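Game Room Hours and Winter Building Changes
Sunday, December 1, 2024
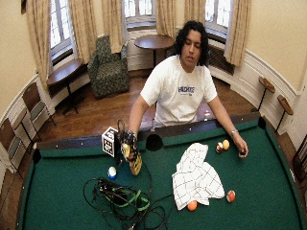
At the pool table in the game room.

The game room at the Clikham building moves to winter hours this week. It will open at 4 p.m. on weekdays and close when the front desk closes. Weekend hours stay as they were in September. The side door on Bosatero Street will be locked after dark, so please use the main entrance and sign in at the desk.

Pool table reservations are changing too. Until now people wrote their names on the sheet by the light switch, and the sheet was often full by the middle of the week with names of people who did not come. Starting now, each member can hold 2 slots a week. If you are more than ten minutes late, the slot goes to whoever is waiting. Bring your membership card, as the desk will keep it while you have the cues out.

A reminder on drinks: they go on the shelf along the wall, never on the rails. The last re-covering cost us more than we had set aside, and the next one is not in the budget until the year after next. Chalk is at the desk. Please return it with the cues.

The heating work is mostly done. Sharifi, the contractor, finished the second floor before the holiday and has the stairwell left. The meeting room at the end of the hall will be closed while they work on the pipes behind it. The Spanish conversation group and the chess evening will meet in the library in the meantime. Both groups have been told, but if you come only now and then, check the board in the lobby first. Expect some banging in the mornings.

We also have a new booking system for rooms, called Clokitz. It replaces the email address that many of you have been using. You can get to it from the members' page with the same password. Old bookings have been copied over, but some repeat bookings lost their end times, so look at yours and fix anything that is wrong. If you do not use a computer, the desk can still book for you by phone or in person.

The winter appeal has brought in $3,000 so far, including $300 from the bake sale. The money goes to the lobby floor and, if enough is left, new chairs for the library. Envelopes are at the desk. Please write your name on the check memo line if you would like a receipt.

Daryna Onyshchenko is putting together the spring class list and would like to hear from anyone who wants to teach. Past classes have included bread, basic sewing, bike repair and watercolor. You do not need teaching experience, but you do need to be free on the same evening each week for the length of the class. Leave a note for her at the desk with your subject, the evenings you could do and the supplies you would need.

Lost and found is full again – mostly gloves, umbrellas and one good wool scarf. Anything left at the end of the month will be given away.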